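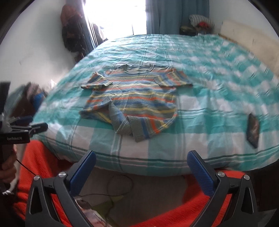 Hard water and stiff laundry: is a softener worth the money?

Forum: Home and Household > Laundry and Water
Replies: 11

dalal_h
Good evening to all. We moved to Hastitz in June and since then all our laundry comes out like cardboard. Towels are the worst, but also cotton shirts and short-sleeved knits, which were very soft in the old apartment. I use the same detergent, the same machine and the same program as before, so I think it must be the water. The kettle has a white crust after four days.

A salesman came and measured something with drops in a small tube and said we need a full softener for the house. His price is 2,725 with installation, salt not included. My husband says yes, I am not sure. Does anyone have one, and did it change the laundry? Or is there something cheaper to try first?
Dalal Hourani

srour_j
Welcome to Hastitz. Please do not sign anything on the first visit. The salesman will come back with a lower price, with me it went down to 2,000 in one week and I had not even called him.

I have had a softener for six years. The laundry did change, yes. The towels are softer and I use less than half of the detergent. The shower glass is also easier to clean, which I had not expected to care about but I do.

pinecone44
Before the softener, how much detergent do you use, and is it powder or liquid? In hard water this matters a lot. Powders usually contain something against the minerals and many liquids have less of it. If you brought your liquid from a soft water area and you use the same small cap, it is too little for your new water. The dirt and the minerals stay in the cloth together.

dalal_h
It is liquid, and yes, I use the small cap, same as before. The back of the bottle has a table with soft, medium and hard, but I never looked at it until now. For hard it says almost double.

rawan.bitar
Double is correct for hard water but please increase slowly, and look if the rinse is still clear. I have seen many people make the opposite mistake. They put more and more, the rinse cannot remove it, and then the towels are stiff from detergent and not from water. It feels the same in the hand.

A simple test: take one towel that you have already washed, put it in the machine alone with no detergent, warm program, and look through the door after ten minutes. If there is foam, you had old detergent in the towel.

srour_j
I do not agree that it feels the same. Mineral stiffness is rough and a little dusty, and detergent is more like wax. But the test is good.

mrs_lindqvist
I will say the unpopular thing. Line drying makes everything stiff, in any water. Dalal, did you have a dryer in the old apartment?

dalal_h
We had one, in the basement, shared. Now we dry on the balcony. I am a little embarrassed that I did not write this in the first post.

mrs_lindqvist
No need to be embarrassed! It is probably a third of your problem. Shake every piece hard before you hang it, and again when you take it in. Bring towels in while there is still a small amount of damp in them and let them finish inside. Do not leave them in the noon sun for five hours. And knits should be flat, on top of a towel, with the sleeves opened out to the sides. On the line they get long, and the pegs leave two little ears at the shoulders.

pinecone44
Flat drying is good for wool. For a cotton knit I think it is too much work and it takes a whole bed or table for one shirt. I hang mine over the line at the armpits, with no pegs, and they are fine.

mrs_lindqvist
They are fine until you compare them with a new one. I have polo shirts from ten years ago which still have the right length. But of course everybody has to decide how much space they have.

tala_m
Hello, I have read this with interest, same town, north side. Two things.

First, the spin speed. Our machine was set on 600 by the previous tenant and we did not notice for a whole winter. The water that stays in the cloth is hard water, and when it dries the minerals stay too. With a higher spin, less water stays. It made a bigger difference for our towels than changing the detergent.

Second, washing soda. I put two spoons in the drum with cotton and linens. It is very cheap. Not for wool or silk, please.

rawan.bitar
Agree about the spin. About vinegar, because somebody always asks: I used it in the softener drawer for two years and it did help with towels. The manual of my machine says not to, on account of the rubber. The rubber is still in good condition, but I stopped anyway. Citric acid once in a while in an empty drum, for the machine itself, I still do.

srour_j
Vinegar in every wash is a bad idea in my opinion. My neighbor had a leak at the door seal and the repairman blamed the vinegar at once. Maybe he was wrong, I cannot prove it.

For the softener, let me give the costs people forget. Salt: I use around 10 bags in a year, we are five persons. Water for the regeneration. A service visit every second year. Also ask for a separate tap in the kitchen that is not softened, if you want to drink it or water the plants. With Morno this was included and with Rezaei it was extra, at least when I asked.

tala_m
We rent, so for us a big softener is not possible. If Dalal also rents, she should ask the owner in writing before anybody cuts a pipe.

dalal_h
We bought, so this is our decision. But thank you.

I want to report. I did the test from Rawan with a blue towel and there was no foam at all, so it is not old detergent. Then I washed a full load of towels with the hard water amount, two spoons of washing soda, and the highest spin the machine allows. I shook them as Mrs. Lindqvist wrote. They are not like the old apartment but I can dry my face without complaining. The knits I did separately on gentle and put them flat in the guest room.

My husband still wants the softener because of the boiler.

srour_j
The boiler is a better reason than the towels. Ask for three prices, and ask each one how many liters between regenerations, because this is where the small models are weak.

pinecone44
Glad it is better. How did you dry the towels, outside for the full time?

dalal_h
Outside until four in the afternoon, then on the chairs inside. I will try one load the other way and write again when I have the second price.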